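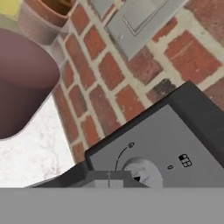

Horn player wanted for a working band (tenor sax first choice, but keep reading)

Hi! I play keys and write most of the tunes in a seven-piece out of Hodham called Gedex, and we need a saxophonist. Our tenor player is moving across the country for grad school at the end of August, and we're all happy for her and also a little panicked, because she's been on every gig we've played for five years and she knows where all the weird endings are.

So I'm writing this myself instead of letting the drummer do it. His version was one line long and had the word "groove" in it twice.

Who we are

Gedex is keys, bass, drums, guitar, trumpet, trombone and the empty chair. All instrumental, mostly originals, and somewhere between soul jazz, New Orleans street band stuff and the kind of funk you can still talk over if you're sitting in the back. We do a handful of covers, usually when a wedding is paying for them. We've put out 3 albums, the last one recorded live in two nights at the Wesinberg, and we've got enough new material for another.

We aren't famous and we aren't trying to get signed. But we work! Most months we have five or six dates, nearly all of them inside a two-hour drive, and every summer we do a short run of outdoor festivals. Last July we played to a lawn with 1615 paid tickets, which is our record, and I'm still talking about it, sorry.

What the job is

You'd be covering the tenor book, which has 11 charts that are fully written out and a whole lot more that live in our heads and on some pretty bad phone recordings. I'm slowly getting those onto paper. If you can take down a horn line by ear and then play it back in tune with a trumpet player who likes to sit on top of the beat, you'll be fine.

You'd also be one of the main soloists. On a normal night that's maybe half the tunes, and on a couple of them it's you and the drums with everybody else laying out. I don't need fast. I like players who leave some air in there and listen to what the bass is doing. If you love Stanley Turrentine or King Curtis we'll have plenty to talk about in the van, and if you came up on completely different records, bring those along, I'd like to hear them.

What I'm looking for

Solid tenor, and comfortable reading a chart you haven't seen before. Not symphony-level reading, just don't freeze up when the key changes.

A second horn would be great. Baritone is the dream, since two of the new tunes were written with a bari in mind and right now the trombone is faking it. Soprano, alto, flute or clarinet would all get used too.

Your own way of getting to gigs, or at least to my place, where the van leaves from.

Somebody who shows up for soundcheck. I know, I know. But the last time we had a sub he walked in during the second tune with his case still closed, and I aged a year.

You don't need a music degree. Two of us have one and the rest don't and I couldn't tell you it makes a difference by the second set. You don't need to be any particular age either – our bass player is a grandfather and the guitarist just turned 22.

If you play alto and not tenor, write anyway. I can move the voicings around. Same goes for players who've mostly done classical or marching band and want to try this out. I was a church organist until I was thirty, so I'm in no position to be picky about where people come from.

Rehearsals

Thursday nights, 7:30 to 10, in Hodham. There's a big room over a tile store, with a freight elevator for the heavy stuff and free parking after six. We skip the week if we've got a gig that Thursday, and we take most of December off from rehearsing because everyone's out playing holiday parties anyway.

We do actually rehearse at rehearsal. There's usually some hanging out after, and there's usually food. The trombone player bakes when he's nervous, so the week before a festival is a very good week to be in the band.

Money

We split everything evenly after gas and the sound person. That means a bar night can be pretty thin and a wedding or a corporate party can be pretty nice. I'll show you the spreadsheet from last year if we get that far, so you can see what a tenor chair earned month by month. Nobody gets a leader's cut, me included. I do keep the composer royalties on my own tunes, and if you bring in a tune and we record it, you keep yours.

Rehearsals aren't paid. Recording days are, out of the band fund. If you end up on the road overnight with us you'll have a bed, though I can't promise you a room to yourself.

The new record

We're planning to go into the studio this winter, and I'd love for the new person to be on all of it. The plan for now is nine tunes, with one of them being a long arrangement of a piece by Halilović, a composer I got a bit obsessed with last year after a friend gave me a stack of old Balkan brass sheet music. It's in a meter I had to count on my fingers for a week. The tenor carries the melody for the whole first section and it's gorgeous, and hard, and if you like that kind of thing you're going to have a great time.

If you don't like that kind of thing there are eight others, and one of them is a shuffle in F.

How to get in touch

Use the contact form on the band page and put "tenor chair" in the subject so I can find it. Tell me a bit about what you've been playing and who with, what horns you've got, and which nights you absolutely can't do. Then send a link to something. It can be a phone clip from a jam session, it doesn't need to be a fancy demo. I'd rather hear two choruses in a noisy bar than something that's been polished for a month. Please don't send big attachments, my inbox is tiny and it'll bounce.

I'll answer everybody, though it may take me a few days. After that I'll ask a few people to come play with us at a regular rehearsal. I'll send you 3 charts and recordings ahead of time, and we'll run those, then probably call a blues and something you pick. You'd be there for an hour or so and the whole band will be in the room, and they're friendly, I promise. Our current tenor player will be there for some of these too, so you can ask her anything you want about what it's like.

I'm hoping to have somebody in the chair by the middle of August, so there's time for a couple of gigs with both tenors on stage before she leaves. We've never had two tenors! I've already started writing something for it.

One more thing

If you're not after a regular band but you'd be up for subbing now and then, please write too and just say "sub" in the subject. We need a deeper list for all the horns, trumpet and trombone included. Subs get the same even split as everyone else, and I'll send you the book ahead of time.

And if you know a player who'd be right for this and who never looks at ads, would you pass it on to them? That's how I found the last one.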